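Good Practice Notes: Fingertip Changes on Two-Arm Benches

From the Plotitix bench newsletter, 4 Oct 2020

The fingertip procedure for the two-arm benches has been revised. The new text replaces the March version in full. Printed copies of the old sheet should come off the walls at both Langlois and Jimine, along with any handwritten additions, most of which have been taken into the new text in one form or another.

The revision grew out of a review of the bench logs. The review covered 1,769 recorded sessions. In 637 of them a fingertip was changed at least once, and in 27 of those the session had to be thrown out afterward, either for a tip that was not fully seated or for a tip that was seated correctly but not entered in the log. The second group was the larger. A session recorded with the wrong tip listed looks perfectly normal until someone tries to compare it with another one, and by then the bench has been reset many times over.

Scope

The procedure applies to any bench with two arms mounted to the same table and fitted with removable soft fingertips. It covers the removal, inspection, fitting and recording of tips. It does not cover changes to the finger itself, the gripper mount or the wiring, all of which remain under the maintenance sheet and require a separate sign-off. Benches running the Stimitz controller follow the same text with one exception, given at the end.

State of the arms before a change

Both arms are to be parked and held before a hand goes over the table. Holding one arm and leaving the other live is no longer accepted, even when the live arm is on the far side. The arms share a work area, and the reach of each one covers most of the table. The March text allowed the single-arm hold "where distance permits," and the two sites had read that phrase in different ways. It has been removed.

The gripper receiving the new tip should be open. If it cannot be opened under command, stop and move to the maintenance sheet. Do not pry the fingers apart.

Cables should be checked at the same time. On most benches the cable forms a loop over the upper part of the arm, and that loop has to stay free through the full range of motion. A loop that has been taped flat for tidiness will pull at the connector when the arm extends. Cables along the front edge of the table should be kept behind the clamp line wherever the length allows it.

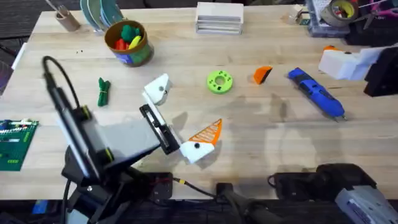
Two-arm bench with one tip fitted to the open left gripper and one loose on the table.

Loose tips

A tip that is off the finger counts as an open item until it is back on a finger or in the tip case. An open item has to be written in the log under its own line, with the arm and finger position it belongs to. The arm may not be released while an open item is on the table.

The position matters more than people tend to assume. Each finger is listed as upper or lower with the gripper in its parked orientation, and the arm as left or right seen from the operator's side. "Left arm, upper finger" is a complete entry. "Left gripper" is not, and neither is "the bare one." Log entries that give only the arm will be returned for correction.

Tips of the same color are not to be treated as the same part. Color follows the print batch and tells you nothing about wear. Two tips from one batch can differ noticeably in stiffness after one has done a few weeks of work, and a gripper with one fresh and one worn tip will close off center. The tip number is the only accepted identifier. If the number can't be read, the tip goes in the reject bin.

Inspection

Inspect the tip before fitting it, under the bench light, with the ribs facing you. Look for the following:

Ribs separated from the outer wall at either end.
Whitening or fine cracks where the ribs meet the base.
A point that has bent to one side and does not come back when released.
Dust, fiber or adhesive inside the openings.

Any of the first three is cause for rejection. The fourth is cleaned with a dry brush. Solvent is not permitted on any soft tip. This was a recommendation in March and is now a requirement.

Inspect the bare finger as well. The fastener should be flush and should not turn under light finger pressure. If it turns, the finger is out of service until the maintenance sheet has been completed.

Fitting

Slide the tip on by hand until it stops, then press once at the base. Do not press on the point. After fitting, pull along the length of the finger with about the force used to open a desk drawer. The tip should not move. Tools are not used at any stage of fitting, and a tip that needs one to go on does not fit.

Close the gripper fully at low speed and check that the two points meet evenly. Open it, close it again and repeat the check. A tip can pass the first closure and shift on the second. Both closures are entered in the log.

Objects on the table during a change

The March text asked for a clear table. At both sites this was widely ignored, mainly on benches where the object layout takes a long time to set up. The rule has been rewritten to something that can be kept.

Objects that belong to the current layout may stay where they are during a tip change, provided they are at rest and stable. Handheld power tools that form part of a layout may stay only if they are switched off and have no live power connection. A tool with an exposed metal tip is to be placed so that the tip does not point toward the position where the operator's hand will be working. Scissors and other bladed items are to be kept toward the far side of the table and closed where the design allows it.

Round or ring-shaped objects should lie flat. Tape rolls, cups and buckets placed at the back of the table are acceptable as long as neither arm can reach them in its parked position. Small parts are to be kept in a lidded case. Exposed circuit boards need a fixed place at the side of the table, away from the work area, and should not be moved while powered.

The loose tip should be set down in the open, away from objects of similar size. Do not put it into a bucket, a basket or an organizer, even for a moment. Several of the missing-tip reports from Jimine ended with the tip being found in a container that was part of the layout.

If the operator moves any layout object during the change, the layout has to be checked against its reference before recording starts again. A new session number is needed in that case. Returning the object by eye and carrying on under the old number is not acceptable.

Recording the change

Four entries are required: the number of the tip removed, the number of the tip fitted, the arm and finger position, and the result of the two closures. The time is added by the log itself. Free text is optional and should be kept short.

Where a tip is removed and the same one is put back, the change is still entered, with the same number in both fields. Leaving it out was the single most common fault in the review.

Where a session is to be run with a finger bare, the fitted field is entered as "none." A blank field is read as a missing entry and blocks the release. Bare-finger sessions need approval in advance from whoever owns the test plan, and the approval reference goes in the free text.

Release

The arms are released one at a time, starting with the one that was not worked on. Before each release the operator steps back from the table edge and checks that the front clamp is tight and that no cable has been caught under the mounting plate. The first motion after a tip change is always the slow sweep. Normal speed is allowed once the sweep has finished without a fault.

Exception for Stimitz benches

The Stimitz controller clears its hold if the operator screen is locked. On these benches the hold has to be set with the key switch, and the key stays with the person doing the change. The screen hold alone does not meet the requirement. A firmware change is planned; until it has been installed and checked at both sites, the key switch rule applies.

Transition

Sessions already under way under the March text may be completed under it. Sessions opened after a site has received the new sheet follow the new sheet. The log form has been changed to match, and version 2 is the only one that accepts separate entries for upper and lower fingers. Benches still showing the earlier form should be reported to the Plotitix bench desk, with the bench number and the form version shown at the bottom of the screen.

Comments on the text can be sent to the same desk. Please quote the section heading.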